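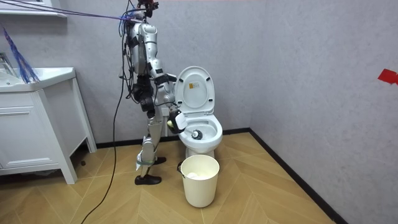

How long does it take to get a humanoid to clean a toilet? Two months of evenings in our case, at the shared workshop in Katurside, and we are still on the same small bathroom.

2/ We bought the body second-hand. The control software is our own and we call it Lurard. Walking came with the thing more or less sorted. Hands did not.

3/ The brush has been most of the work. The handle is thin and smooth, so it twists in the fingers as soon as the head pushes on anything. We now hold it low down on the thick part and close the grip slowly.

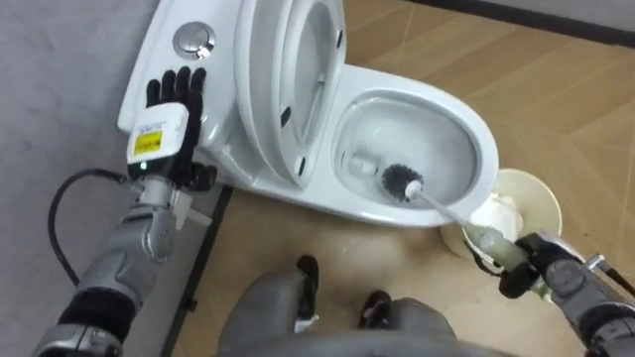 4/ Balance. Leaning forward over a bowl puts the weight on the toes. Early versions tipped at roughly 80 per cent of full reach. The current one stands closer, bends less at the waist and moves the arm more from the elbow.

5/ The other hand used to do nothing. In July we gave it a job, palm flat on the top of the tank, taking a bit of load while the brush arm works. It took five goes at the height setting before it stopped pressing too hard.

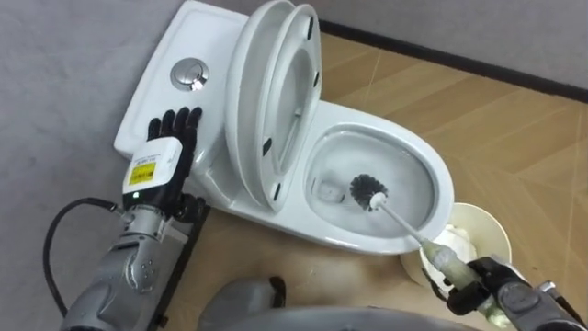 The load reading comes from the wrist and it drifts over a long session, so we zero it before each run. I'd like a better sensor but the Ogunleye one costs more than I want to spend this year.

6/ Next is under the rim, which needs a different wrist angle, then putting the brush away. I'll post the settings once they stop changing.

2 comments

surkotside_shed
Have you tried heat-shrink on the handle? Fixed the twisting on my arm.

benchtop_bits
Would like to see the settings for the leaning hand when they're ready.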